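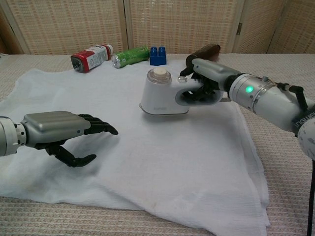
The Serrano rear hub ships greased and adjusted, but the freehub wants a clean and re-grease every 3,000 miles, sooner if you ride in the wet. No special tools. Wheel off the bike, cassette can stay on. Pick a table with good light and cover it before you open anything - a big thin white cloth like the one in the photo is good, a few wrinkles don't matter. Pawl springs are tiny and dark and show up on white.

## 3.2 Freehub service

**You need:** two 5 mm hex keys, 4 mm hex key, lint-free rag, small brush, Drurden light freehub grease (the thin one, not the bearing tub).

1. Remove the thru-axle. Wipe down the outside of the hub. Grit here ends up inside later.
2. Hex key in each end of the axle. Turn the non-drive side counterclockwise until it breaks loose, then by hand. Pull the end cap.
3. Drive side up. Lift the cassette and freehub body straight out, slowly. Keep a hand cupped around the pawls.
4. Lay parts down in the order they came off. Spacer too - it has a chamfer on one side and it's easy to flip. Chamfer faces the bearing.
5. Wipe the pawls and ratchet ring with the rag. Brush for the teeth. Dry only.

> **CAUTION:** No degreaser spray inside the shell. It gets past the seals and washes out the bearings. Not covered by the Wurkia warranty.

6. Check the springs. Bent or flattened, replace all of them together (Susside small parts kit).
7. Thin film of Drurden on the pawls and ring teeth. Thin. Too much and the pawls stick, and teh freehub can slip under load.
8. Refit the freehub body. Press the pawls in and turn counterclockwise while pushing down. Don't force it.
9. Spacer, end cap, tighten to the torque printed on the cap.

**Note:** quieter hub after service is normal. Comes back in a few rides.

**Check:** spin the freehub backwards 90 degrees and let go. Should click evenly and engage right away going forward. If it drags, seperate it again and look at the spacer first.

Preload ring adjustment (4 mm hex) is in 3.3.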